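What the grippers changed at our shop (so far)

11 March 2018

So a few people asked for an update on the automation thing at work, and I keep promising one, and it's Sunday and raining, so okay. Here goes!

Quick recap if you're new. I work at Dradden, where we sort and file paperwork for small businesses that would much sooner shove it all in a drawer. Last spring the owners signed up with a company called Nitov to see how much of the sorting a robot could learn to do. The way they get it to learn is that one of us does the job with a pair of hand-held grippers, over and over, and the recordings go off to Nitov. There are 13 of us on the floor and 6 got trained on them. I'm one of the six. I was not exactly first in line for it.

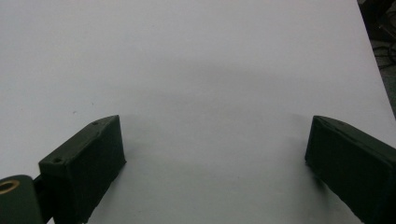
My wrists were what I worried about going in. I've had trouble with the right one for years (too much typing, too much softball) and a full shift of squeezing something sounded awful. The first week I held on way too tight, the way you do with a steering wheel when you're 16. You look down past those two dark green fingers, angled blocks with a slanted end, with nothing but white tabletop in the gap between them, and your whole brain wants to just reach in and use your thumb. You can't. After a couple of weeks I loosened up and the wrist has been fine — better than it was with the staple remover, if you want the truth.

The speed was harder to get used to. I'm fast at this job. I used to clear 200 slips before lunch without thinking, and now on gripper days I'm supposed to go slow and smooth and do the same little motion again if it came out sloppy. My first supervisor would have had a fit. The new rule is that gripper days don't count toward your totals, which we had to ask for, twice. If your company is about to do something like this, ask for that up front and get it in writing!

The other thing is talking. The old sorting table was where you heard everything, who was moving, whose kid got into what school. Gripper work is a one-person job with your back to the room half the time. I miss the table. We started taking the afternoon break together to make up for it, and it sort of works, except in the weeks when Gerkorora (our biggest client, a bakery supply place) sends everything over at once and the break just vanishes.
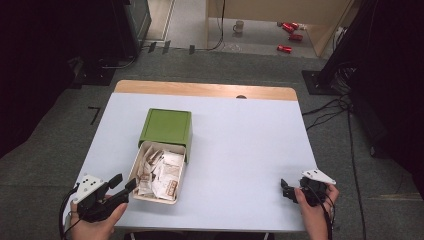
Posted by Dimitriou
Filing clerk and gripper trainee, Dradden

Drawers are my favorite of the tasks, if I'm allowed a favorite. The green box with the cream tray, crammed with crumpled receipts, looks so much like what our clients hand us that I laughed the first time I saw it. With a gripper in each hand you get weirdly proud of a clean pull. I came home and tried to explain this at dinner and got nothing but polite nodding.

Now for the question everybody sends me: are we losing our jobs? I don't know. The owners say no cuts through the end of the year, and two of the older folks have already moved over to answering client calls, which one of them loves and the other one can't stand. What I can tell you is that the pay bump for gripper days is real, an extra 19 dollars a shift, and that it went to the six of us and not to the other seven. That has caused more bad feeling than any robot. People who used to save me a seat got a little cool for a while. I'd have split it across the floor, and I said so at the meeting, and it's supposed to come up again in April.

I also asked whether we get to see what the robot does with all our practice. Nitov says they'll bring us in for a visit once there's something worth watching. I want to see whether it picked up my habit of smoothing a receipt flat before I set it down, because I do it every single time and I can't seem to quit.

More after the April meeting. If you've been through this at your own job, leave me a comment, especially if your place found a fair way to handle the pay.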